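Valerdale Home Help
Home Ask Unanswered Kitchen Cleaning Furniture Log in
We use cookies to keep you signed in. By browsing on you accept this. OK

Gray cast on white tabletop – stain, or is the coating going?

I have a smooth white table that I bought secondhand. In the evening, under the ceiling light, it looks bluish and sort of dirty in bands. I've wiped it with dish soap and with Dreltham spray, and neither did a thing. The shop that sold it says I need their Brollent restorer kit, $58, and I have my doubts about anything sold by the people who sold me the problem. I keep two smoky gray glass containers at one end and I'm not moving them to the basement on a hunch. Has anyone fixed this without buying a kit?

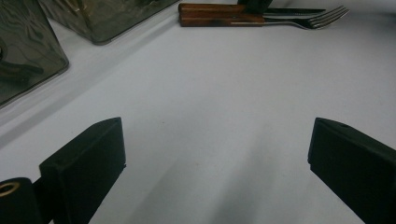 Mackenzie McIntyre replied that a band running the same way as the edge of the glass is a shadow until proven otherwise, and that she wouldn't spend a cent before checking. Move both containers to a chair after dark and look again. If the gray goes with them, you have your answer. If part of it stays, put a strip of masking tape along its edge and compare in daylight, say on Wednesday morning before work. A stain will still line up with the tape. She'd also try a different bulb, as a cool white one turns any white surface a little blue. Hers did the same over a Després table and she very nearly repainted it.
14 people found this helpful

Second answer
Baking soda paste, leave it 3 hours, scrub. Works on everything.

Third answer
Please don't scrub it for starters. Baking soda is a mild abrasive, and on a glossy finish you can end up with a dull patch that really is permanent. If you must rub something in, test it on the underside first.

I'm not sold on restorer kits either. I bought one for a desk years ago and as far as I could tell it was wax with a nice cloth. It looked good for a week. If the tape test says stain, ask the shop what the top is made of and what's in the kit. If they can't tell you, keep your money.

Comments (3) Shares (50)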